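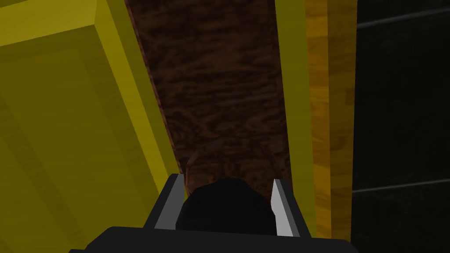 仿真厨房，腕部相机视角。黄柜板，深色木纹，手指张着。

上次说要写写我这阵子在折腾什么，拖到现在，有两位读者来催（谢谢你们还记得！），那就今天写吧，咖啡泡好了，猫也喂了，一口气写完。

先交代背景。我在做的这套东西内部叫 Plumlow，说白了就是一层夹在“模型吐出来的动作”和“机械臂真正执行的动作”之间的软件。模型那边看着腕部相机的画面，每一步给一小段末端位姿的增量，我这边负责把它变成不会抽风的关节轨迹。听着挺简单对吧？我当初也这么觉得，跟 Signe Eklund 拍胸脯说两个星期搞定。现在九月都快过完了。

任务也很朴素：在仿真厨房里对准柜门上的旋钮，夹住，转。我们的场景是用一个叫 Trarkex 的生成器随机拼的，柜子颜色、木纹、墙砖、房间布局全都会换。这一套抽到的是亮黄色柜子配黑瓷砖，我第一眼看到的时候眼睛都疼，后来看久了竟然有点喜欢，甚至动过念头要不要把自家厨房刷成这个颜色（家里人投了反对票）。

说说最头疼的问题：腕部相机离东西太近的时候，画面里几乎没有可以参考的东西。你想啊，大半个画面都是一块平平的黄色，明暗也没什么变化，特征点提取器在上面转一圈，两手空空地回来。木纹倒是有纹理，可是那种斑斑驳驳的花纹到处都长得差不多，匹配的时候东一个西一个，全是假朋友。瓷砖缝更坑，一条一条平行的细线，错开一格照样能对得严丝合缝，位姿估计就非常自信地给你一个错一整格的答案。非常自信！协方差还特别小！我盯着那个数字看了好半天，差点就信了。

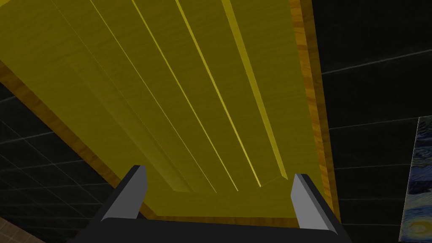

同一个厨房，从下往上看柜板。右边露出一小条《星空》风格的画。

我一开始的思路是老派的：提直线，算消失点，用柜板的边和凹槽把朝向定下来。朝向确实能定得不错，仰角大的时候尤其好，那几条细槽一路往下收，线条长，拟合起来很稳。但是位置还是飘。沿着槽的方向你往前挪一点、往后挪一点，画面里的直线几乎没区别，滤波器就在这个方向上慢慢地散步，散着散着就散到柜子里面去了。

Sawsan Karam 路过我工位的时候看了两眼，问我为什么不用墙上那幅画。我当时愣了一下，对哦，那幅画的笔触卷来卷去，每一块都不一样，简直是给特征匹配量身定做的。于是我兴冲冲地写了一下午，把它当路标用，只要露出一小条就去匹配。效果好得不得了，误差曲线一下子就趴下去了。我高兴得当晚请自己吃了一顿火锅。

然后第二天换了一个场景种子，画没了。

唉。这事说出来挺丢人的，写下来提醒自己：随机场景里的装饰是会变的，拿它当拐杖，换个房间就摔跤。那段代码我没舍得删，挂了个开关留在那里，默认关掉，偶尔调试的时候打开来当对照组。

后来真正管用的改动有点土。我把问题拆成了两段。离得远的时候，老老实实用全局的估计，柜子的边、墙、地面，能用的都用上，把末端送到旋钮前面一个大概的位置就行，不追求精度。离得近了以后，全局位姿我干脆不更新了，只看旋钮本身相对两根手指的位置。手指在画面里的位置是固定的，相机就装在腕上嘛，这等于白送的参考系，我居然绕了那么大一圈才想起来用它！控制律写出来特别短，旋钮中心偏左就往左挪，偏上就往上挪，大小对了就停，教科书里视觉伺服那一章的第一个例子，差不多就是那样。

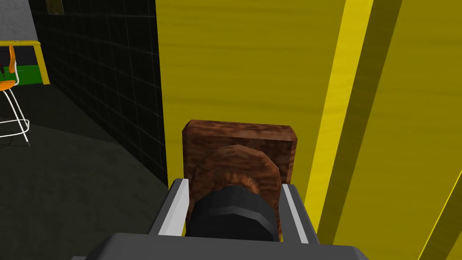
当然短归短，坑还是有的。第一个坑是切换的时机。我最早用距离阈值来切，结果距离本身就是那个飘来飘去的全局估计给的，于是它在阈值附近来回横跳，两个控制器抢方向盘，手臂抖得像在发电报。现在改成看检测的置信度，连续7帧都稳稳地看到旋钮才交班，交出去以后除非真的跟丢，不然不许换回来。加了这个滞回以后，发电报的毛病就没再犯过。

第二个坑是遮挡。夹爪靠上去以后，旋钮的轮廓会被挡掉一部分，检测框跟着缩，控制器以为“哎呀变小了，离远了”，就使劲往前凑，一头撞上柜门。我试过在检测器上做文章，训练的时候随机遮掉一块，有改善，但是不彻底。最后是在控制这边加了一条很笨的规则：最后那一小段只走直线，速度封顶，接触力一冒头就停，检测框的大小在这一段里一概不理。Signe 看了代码以后评论说“这是我今年审过的最没有雄心的提交”，然后点了通过。我把这句话截图存下来了。

顺便安利一下我们的回放工具，叫 Kerkgate，名字是谁起的已经不可考。它把每一步的图像、模型输出、我这一层改过的动作、还有关节状态对齐在同一条时间轴上，拖到哪里看哪里。以前我都是对着日志里的数字脑补，现在直接拖到出事的那一步，看画面，看动作，往往十秒钟就知道是谁的锅。我自己给它加了个小功能，把模型想走的方向和实际执行的方向画成两根箭头叠在画面上，夹角太大就变红。就这么个小东西，帮我抓出来一个坐标系的符号错误，那个错误在那里躺了多久我都不敢去翻提交记录。如果你也在做类似的事情，强烈建议先花时间把回放做好，真的，别学我，做到一半才回头补。

数字也放一下，免得有人说我光讲故事。评测跑了3000个回合，每回合换一次场景种子。改之前那一版，能成功夹住并转动的是751个，我把这个数字写在便利贴上贴在显示器边上，贴了好久，天天看着它生气。改完以后过了2000，便利贴终于可以撕了（胶留了一块印子在上面，擦不掉）。剩下失败的那些我还没有全部看完，已经看过的里面，有一大类是旋钮和柜板颜色太接近，检测器压根没认出来，还有一类是关节快到限位了，手腕拧不过去，规划那边得提前换一个姿势去接近。后面这类我挺想自己动手的，在 Fukuda 那个分支上已经开了个头，思路是接近之前先把整个转动过程的逆解都算一遍，有一步够不着就换个候选姿势重来。现在慢得要命，每次规划都能去倒杯水，但是逻辑是通的。

有人在上一篇底下问，为什么不干脆让模型端到端地把这些都学了，还要手写这么一层。我的回答是我也想啊！可是模型一个星期换一个版本，每个版本的脾气都不一样，有的爱冲，有的磨叽，有的到了跟前就开始画圈。有这么一层兜着，至少关节速度不会超，不会一言不合就往柜门上撞，换模型的时候我也能睡得着觉。哪天它们真的不需要我这层了，我就去把猫爬架修好，答应了它很久。

下一篇应该会写逆解缓存那一块，如果到时候已经能跑得快一点的话。星期四之前我得先把单元测试补上，Sawsan 已经在问了。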